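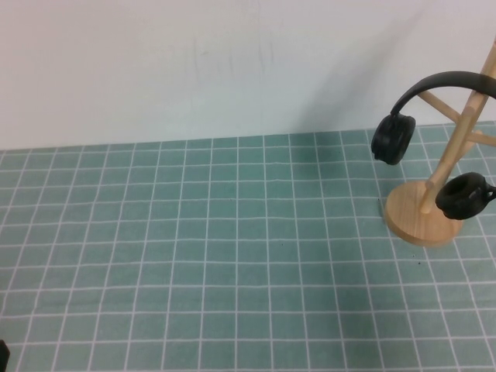
September 11, 2021

Back at the bench after a week of sanding other people's chairs, so today went entirely on the headphone stands. I'm writing more than usual because Rostyslav takes over the next batch while I'm at Nullasska, and last time I left him half a page and a sketch on a paper bag, and he was very polite about it.

Where we are: the Moroz order is for 14 stands, all the same, pale wood, round base, one post, arms. They liked the one on the table with the teal grid cloth and they want theirs to look like it, natural and plain, no stain. I had a jar of walnut stain open for a test piece and put the lid back on with some relief.

Bases first. I turned three this morning and the first came out with an edge so crisp it looked like a jar lid. Technically fine! But when you pick it up it feels mean in the hand, and the whole point is a thick, friendly base with a soft rim. So I went back to the old round-over, took it down by eye, and finished with 180 and then 240 by hand while the lathe was running slow. Much better. Rostyslav, please don't go past 240 on the rims. I tried 400 on the second one and it got shiny in a patch where the grain turns, and then the oil sat on it differently from the top face. Had to knock the whole thing back and start over, which ate most of an hour and one good mood.

The post. Long argument with myself over the socket. On the earlier stands I drilled it freehand with the base clamped to the drill press table, and you can tell, if you line up several of them, that they don't quite agree with each other. One on its own you'd never notice. A row of them on a shelf in the Moroz shop, you'd notice from the door. So I made a jig out of the leftover shelf board: a square with a stop on two sides and a wedge under the fence. Base goes in, gets turned till the grain runs front to back, wedge gets tapped, drill comes down. Tried it on scrap four times and the posts all landed the same. Tried it on a real base and forgot to turn the grain. Of course. That base is now the office one, I'll use it for the pencil thing.

(The wedge has a pencil arrow on it. Arrow faces you. If the arrow faces the wall you will drill a very nice hole leaning the wrong way.)

Fit of the post in the socket: I want it snug enough that you have to push with your palm and no tighter. Two posts from the Savgate bundle were a hair fat and I made the mistake of persuading the first one with the mallet. It went in. It also opened a little crack at the back of the base, thin as a thread, and I spent ages pretending it was grain. It isn't grain. Sand the post, please, don't hit it. A few turns in a folded strip of 150 is plenty, then try it, then a few more turns.

Arms. These are still the fussy part and I haven't solved them. The arms are thinner than the post, so the holes have to be clean or the joint looks chewed, and a round post wants to roll the moment you put a drill anywhere near it. What worked best today was the V-block with a scrap of cloth in the bottom, a brad point bit, and going slowly enough to be boring. What did not work: the hand drill, the spade bit (what was I thinking), and doing both holes without re-marking in between. Mark one, drill one, put a dowel in it, sight along the dowel, mark the next. It feels slow and it saves posts. I lost 2 before I started doing it this way.

I also had the idea of cutting a shallow dip near the end of the arm so a headband would settle into it. Did it with a round file on a spare. Looks homemade in the bad way, a bit like something nibbled it. I'm going to try once more with sandpaper wrapped around a thick dowel and if that's no good I'm leaving the arms plain. Curell did ask whether there'd be some kind of stop or lip, and I said I'd think about it, and I have now thought about it quite a lot.

Oil: one thin coat, wiped right off, leave it overnight on the nail boards, second coat only if the end grain drinks the first one. The can on the left of the window is the fresh one. The can on the right has gone thick and I'm keeping it for tool handles, please don't use it on the order. And hang the rags over the rail outside, flat, one layer, not in a ball in the bin. I know you know. I'm writing it down anyway.

Glue set time in this weather was longer than the bottle promised. I pulled a clamp early in July and got away with it, pulled one early today and the arm swung around like a clock hand. Leave them till morning.

Weights. Moroz wants a weight for one stand so they can work out boxes. I put the second base on the kitchen scale and got 158 grams before oil, base only, no post. Haven't weighed a complete one and didn't want to guess. Someone do that when the first finished one comes off the boards and write it in here, next to this line, not on the wall.

Felt for the undersides: there's a roll of 500 adhesive dots in the second drawer, gray, and they're too small. They'd do if you used a ring of them but it looks like a button card. I'd rather cut full discs from the sheet felt. Use the tin lid as the template and trim a little inside the line so the felt doesn't peek out around the rim. Spray glue goes on the felt, not on the wood. Learned that one on my own sleeve.

Also, the teal cloth stays on the side table for checking finished pieces. The grid lines are handy for seeing whether the bases are sitting square to each other, though the cloth has ripples in it and I got very worked up about a wobbly base this afternoon that turned out to be standing on a wrinkle. Check for rock on the saw table, where it's dead flat.

Left to do on this batch: the rest of the bases to turn, all the posts to cut to length, the second try at the dip, felt discs. The offcuts in the bucket under the lathe are long enough for arms, so go through those before opening a new bundle.

Lathe belt is squeaking again at low speed. I moved the motor back a touch and it went quiet for maybe ten minutes. New belt is on the list by the door.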